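Open day at Haverford mill, quick notes

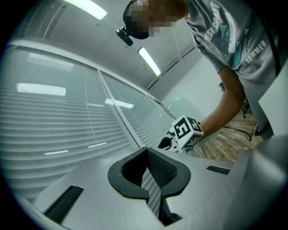
Words: Juniper Tillman
10 Apr 2019

Got there late, bus from Fullton was 35 minutes behind. Missed the talk. Straight up to the weaving floor then, very loud, loved it. Mavis Blackwood showed us the old pattern books, 17 of them, some with moth holes right thruogh. Bought two tea towels. Tea was stewed but the fruit cake good. Dye shed shut till November, shame. Parking is a pain apparantly, £3 and a muddy field. Would go again, earlier bus.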